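Cellthorpe Puts Its Gripper Care Routine Out for Everyone

SILTSTEAD, April. Hi, I'm Jade Bloxham, and I look after the hand-held grippers at Cellthorpe. This month we're releasing the Plirkden Care Sheet, the same routine I use on our own units, and it's free to anybody who runs one. I've been wanting to get this out the door for ages (my desk drawer is full of old versions with coffee on them), so forgive me if I run on a bit!

The sheet covers one tool, the Plirkden hand-held gripper with the two black fingers. A full check takes 20 minutes. I do mine first thing on Saturday, before the bench gets busy, with a driver, a soft brush and whatever cups people have left in the kitchen.

Start with the fingers

Open the gripper all the way and look at the blocks before you touch a single screw. Dust loves a matte black finger, and a bit of lint on a corner is easy to miss until you're staring right at it. Brush from the bracket toward the tips, then wipe with a dry cloth. Please don't blow on them, I beg you. Next, try the screws on both sides by hand. If one turns, take it out, clean it and put it back snug.

Once the fingers are clean, set up something light to pick. A paper cup in a wire mesh basket is my favorite, as you have to come in over the side and the mesh gives you something to steer around.
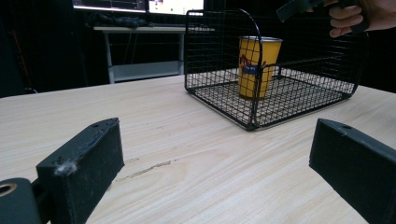
Then go wide

Paper cups are forgiving, so the second half of the sheet moves on to a big stainless steel tumbler. Close slowly until both jaws meet the wall, and stop there. I look straight down past the rim while I do it! If one jaw gets there well ahead of the other, back off, re-center and try again. Still uneven? Go back to the screws.

We ask for 40 closes on the paper cup and 40 on the tumbler. It sounds like a lot, and my wrist agrees, but you get into a rhythm. Keep the mesh rack on the table for the tumbler too, so you're practicing next to something you'd rather not bump.
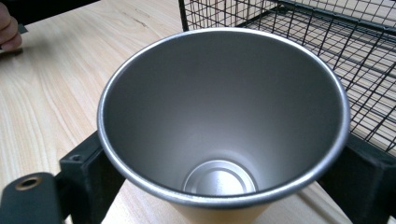 What's in the release

The sheet is 2 pages, with the cleaning steps on the front and the closing drill on the back, plus a blank log at the bottom for dates and screw notes. Our friends at Soomro tried an early copy and asked for bigger type, so it has bigger type now. They were right, too.

Printed copies are at the front counter in Siltstead, and we'll mail one to you if you ask. Corrections are very welcome, especially from anyone with a better brush than mine.

Press contact: Jade Bloxham, Cellthorpe, Siltstead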